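4. Recording shelf trials

This section covers one block of trials for the Tolleck shelf study. Read Section 3 first if the wrist and head views have not been calibrated on your station. The study compares two ways of picking an approach path in a crowded shelf: the fixed path, and the path scored by Cladness from the wrist view. One block is 60 trials, half with each method.

4.1 Before the first trial

1. Log in at the operator desk and open the block sheet. Enter your initials and the shelf layout number.

2. Open the gripper fully. Both fingertips must be in the wrist view, with a clear gap between them.

3. Start the wrist stream and leave it running for 121 seconds so the exposure settles. 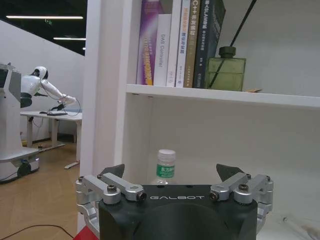

4. Lock the exposure. Do not unlock it again until the block is finished. A change in the middle of a block shifts the scores, and the trials before and after can't be compared.

5. Check that the book spines stay in view as the wrist moves toward the lower level. Cladness uses printed edges to correct for drift. If it finds fewer than 221 matched points, the trial is marked "weak" and has to be repeated.

CAUTION: Keep hands out of the shelf while either arm is enabled. Press Pause and wait for the amber light before you move an object.

4.2 Setting the clutter

1. Load the layout from the block sheet. Layouts with soft toys, bottles and tangled cables are rated "high clutter."

2. Place the objects by hand, back row first. Small errors in position are fine.

3. Save one head view before the first trial of each layout.
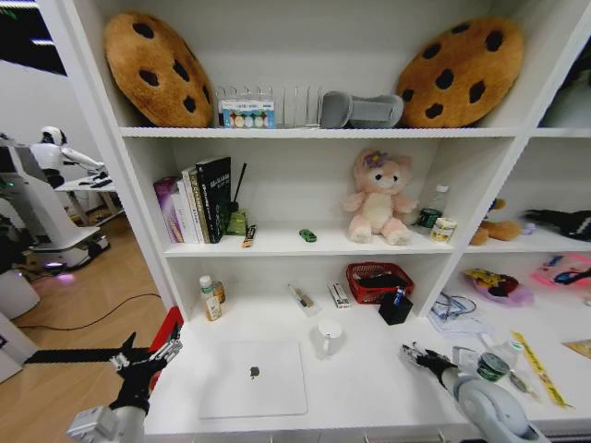 4.3 Running a trial

1. Select the target in the list and press Start. The method is chosen by the software and is hidden from the operator.

2. Watch the wrist view during the approach. Press Stop if a finger touches the side panel or a shelf board.

3. Score the trial as clean, contact or failed. Score what you saw, even if the log disagrees.
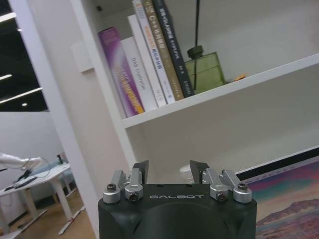
Figure 4-3. Wrist view with the fingers apart and the row of books on the shelf.

NOTE: The April set has 580 scored trials. In high clutter the scored path had fewer contacts than the fixed path. In open layouts we found no difference. Send questions about scoring to Nurhan Ersoy, and station faults to Teresa Serrano.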